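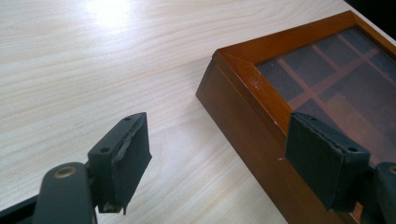
The Office of Unclaimed Effects at Bratmont received the estate of Clive Yeoman in December, together with a letter instructing that nothing in it be sold until each item had been entered in the register. Miss Marama Rakena, Registrar, was assigned the matter. The estate comprised one coat, one set of tide tables for Tipoki, a quantity of correspondence, and a wooden box with a tinted glass panel in its top, through which the thin dividers of its compartments could be seen. The correspondence was entered first, in accordance with procedure. The box was entered second, and under Contents the Registrar wrote the word "pending."

Mr. Yeoman had served as harbor clerk at Tipoki for the greater part of his working life. His duties were to record the arrival and departure of vessels, to collect fees, and to report the state of the channel each morning to the district office at Fokton. The reports were filed and, as far as the Registrar could determine, never answered. In the last of them Mr. Yeoman noted fog, a light wind from the south, and no traffic. He added a line that did not belong to the form: "Bell heard again at ten past four."

The Registrar sent to Fokton for the earlier reports. There were 81 in the surviving bundle, and the bell appeared in 10 of them. Tipoki had no bell. The church had been taken down before Mr. Yeoman's appointment, and the channel buoys were of the silent kind.

She wrote to Mr. Alby Mahuika, who had been the pilot there, and asked whether he could explain the entries. His reply came on the back of a feed invoice.

"Madam," it read, "I heard it also. I was not required to write things down, and so I did not. Clive was, and he did. I believe it was the Jorkine. You may put that in your book or leave it out, as your rules allow."

The Jorkine was a coastal steamer of 400 tons, lost off Tipoki one winter night with three of her crew. The inquiry had been brief. Its findings recorded that the vessel gave no signal on her approach, and that the harbor clerk on duty could not be held at fault for failing to light the second lamp. The clerk on duty was Clive Yeoman, then in his first year of service.

The Registrar read the findings twice and placed them with the correspondence. She then submitted a memorandum to the Superintendent, Mr. Digby Hapeta, asking whether a statement made by a deceased person in an official report, and supported by a living witness, could be entered as an item of the estate.

Mr. Hapeta called her to his office the same afternoon.

"What would the item be?" he asked.

"A correction, sir."

"To what?"

"To the inquiry. It says there was no signal. I think he heard the bell that night and was told that he had not. I think he went on reporting it until somebody wrote back."

Mr. Hapeta considered the memorandum for some time. He observed that the Office had no authority over inquiries. He observed further that the register was a public record, that it was bound, and that pages could not be removed from it once the ink had been approved. He then unscrewed the cap of his pen and signed.

One claimant came forward within the permitted period. Mrs. Kiri Kingi, of Fokton, was the daughter of the Jorkine's second engineer. She had no relation to the deceased and asked for none of the goods. She wished to read the entry, and the Registrar brought the book to the front counter and turned it toward her.

Mrs. Kingi read slowly, with one finger under the line. When she had finished she asked whether a copy could be made.

"There is a fee," said the Registrar – and then, after consulting the schedule, "It has been waived."

She made the copy by hand, applied the stamp, and noted the time in the margin, as was required. It was ten past four.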